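Notes from the Broststead shop floor, October

# How to run a grocery-basket test on a robot

People ask me all the time if a robot can do the shopping yet. My answer is "sort of, on a good afternoon, if you're patient," and then they want to know how I'd know that! So I'm writing down how I set up the basket test for Somimlow, our chores project. You can copy it for pretty much any robot with hands. It's a nice first chore to try, much friendlier than dishes or (please don't start there) folding a fitted sheet.

## What you'll need

- A humanoid or any two-armed robot that can reach a low shelf
- A produce display of some kind, with separate sections for the different vegetables
- Play vegetables in a bunch of shapes: round, long, leafy
- A light shopping basket with a handle that swings up
- A notebook, or a spreadsheet if you're tidier than me

We got most of the small stuff from Brandes and had a budget of 600 dollars for everything except the robot. You can go a lot cheaper. Use toy food for your early runs. I tried real tomatoes once and spent the rest of the day on my knees with a sponge.

## Step 1: Pick one boring task and write it down

Mine reads "take one thing from the display, put it in the basket, let go." Write the finish line down before you start, or you'll catch yourself giving credit for near misses. I did this all through our earlier yard project, Nomow, and those numbers are useless to me now.

Decide what counts as help, too. I allow myself to put a dropped item back in its section between tries. If I touch the robot or the basket during a try, that one's a fail.

## Step 2: Work out what the hands are being asked to do

Carrying and grabbing are two different jobs. The hand on the basket has to keep hold of the handle while the other arm goes off and does something else, and a basket that swings or tips makes everything after it harder. The grabbing hand has its own worries, mostly leaves. A leafy top hides the thing you want to hold, and it folds up when you press on it.

Look at the views from the wrists as well as the one from overhead. From up top it all seems so easy! Down at the fingers there's usually something in the way, and half the time it's the hand itself.

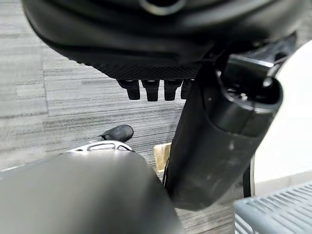
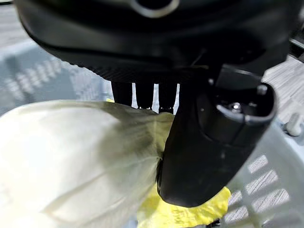 Seen from overhead, with the basket held by its handle:

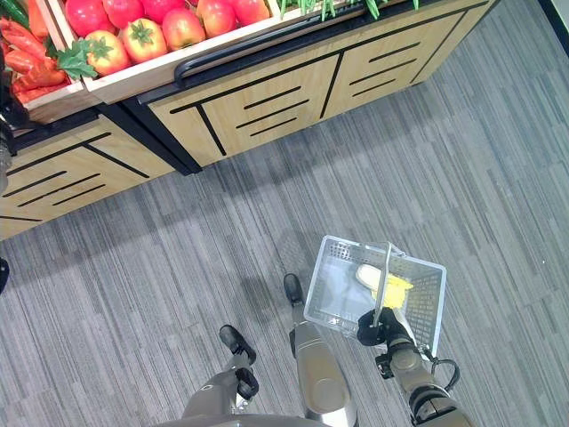

And a carrot, greens and all:
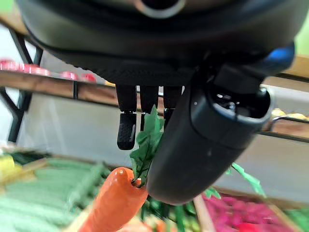 ## Step 3: Run short sets

I do 11 tries in a row on one vegetable, then stop and look at the notes. Longer sets make me sloppy. Give each try a time limit (mine is 10 minutes, very generous, and I bring coffee) and call it when the time's up, even if the fingers are one inch from glory.

Go in this order if you can:

1. Something long and firm, like a carrot
2. Something round, like a tomato
3. Something floppy or leafy, like a cabbage
4. Anything that sits in a heap, like chili peppers

Heaps go last. Picking one pepper out of a pile without dragging its neighbors along is a whole separate skill, and you'll want some wins under your belt first.

## Step 4: Write down how it failed

"Failed" by itself won't help you next week. I use short tags: slipped, missed, grabbed two, hit the shelf, hit the basket, wouldn't let go. That last one surprised me. I expected trouble picking things up and got a good bit of trouble putting them down, especially leaves that hung on between the fingers.

Keep the tags dull and keep them the same. We have 342 tries logged now and I can sort them any way I like, which has settled several arguments at lunch.

## Step 5: Change one thing

Move the basket closer. Or raise the shelf. Or slow the arm down. One of those, then another set. If you change all three you'll get a better score and no idea why, and then somebody will ask you to do it again in front of visitors.

## So can it do my shopping?

Not mine, no. With a display that stays put and vegetables that don't bruise, I'd say we're at the stage of a very careful toddler. A real store has wet lettuce, twist ties, plastic bags you have to rub open, and other people's carts. I haven't tested any of that.

What I'd trust it with soon is the restocking side of things, moving firm items from one bin to another after closing time, with plenty of room. I'm setting up a version of this test for that next. Same tags, same time limit, bigger bins. If you've tried something like it and found a good way to keep a basket from swinging, please write to me, I've been using a beanbag and it's not great.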